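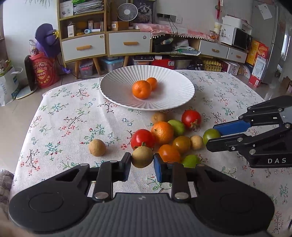 Two orange-colored fruits on the white plate, flowered tablecloth underneath.

Zudik FAQ: the one where I answer your emails about pay

Last updated October 7, 2020

Hi! I'm Juniper Esposito and I write Zudik, a blog that is mostly me being loud about women and money. Ever since I posted my own salary history in March my inbox has been a zoo (a nice zoo, mostly), so these are the questions I get over and over.

Why did you put your salary on the internet?

Because I found out by accident that the guy at the next desk at Hendex made 15 percent more than me for the same job, with the same title, and I had trained him. TRAINED HIM. He left an offer letter on the shared printer. I stood there holding it like it was a live crab. If one piece of paper could teach me that much, I figured my own numbers might do somebody else some good.

Did you get in trouble?

I'd already left by then, so no. My old manager did send me a message saying she was "disappointed in the tone." I have it saved in a folder.

Am I even allowed to talk about my pay at work?

In the US, most people who work for private employers are, yes, even if the handbook says otherwise. There are exceptions (supervisors are a big one, and government jobs have their own rules), and I'm a blogger with a library card, so please look up your own situation or call an employment lawyer or your state labor office before you do anything dramatic. Lots of lawyers will do a short first call for free. Ask before you book!

How do I ask a coworker what they make without dying?

Go first. I say, "I'm trying to figure out if I'm paid fairly, so I'll tell you mine, and you can tell me yours or tell me to go away." I've said this more times than I can remember and only 2 people told me to go away, and one of them came back after lunch. You can also ask for a range, which feels less naked. "Would you say this job should be over or under such-and-such?" works really well with people who get squirmy.

Please don't do it over the work chat. Your company can probably read the work chat.

What if I ask and it turns out the men are all making more?

Then you get to be mad for a while, and I'd never rush anybody through that part. After that, write things down at home, on your own computer: dates, titles, what you were told, who told you. Keep copies of your reviews. When I finally asked for my raise at Hendex I had one page of notes and I read right off it with my hands shaking, and they gave me half of what I wanted. I took the half and started job hunting that night.

Isn't the pay gap just women choosing different jobs?

Ah, my favorite email. I get it from men named things like "TruthEagle." Job choice is part of the gap, sure. So then I'd like to know why the jobs full of women pay so little, and why a gap is still there when you compare people doing the same work. Mine was at the next desk, eating my pretzels.

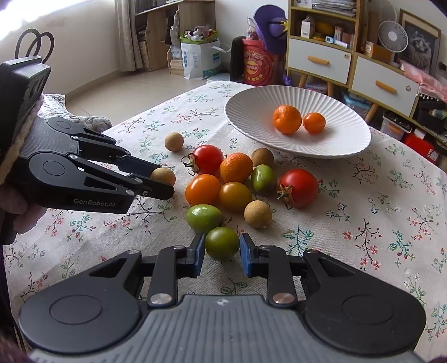
What is the Zitanico spreadsheet and can I be in it?

Zitanico is what I call the big shared pay list (it was my cat's name, long story). You send in your job title, your state, your years in the field and your pay, and I add it with no name and no employer. It just passed 100 entries, which made me scream in a parking lot. Anyone can send theirs in, men too. I want men's numbers very badly, in fact.

Can you look over my offer letter?

I wish! I tried that over the summer and ended up with 30 of them and no evenings. What I can do is send you my list of things to ask before you sign. Email me with "offer list" in the subject line and it'll come back to you, usually within the week.

Do you take sponsors?

Nope. Moreira, the budgeting app, offered me money once to call their premium plan "feminist." I said no thank you, with a few extra words.

Can I repost your stuff?

Yes, with my name on it and a link back. If you're reading it out loud in a meeting, please tell me how it went.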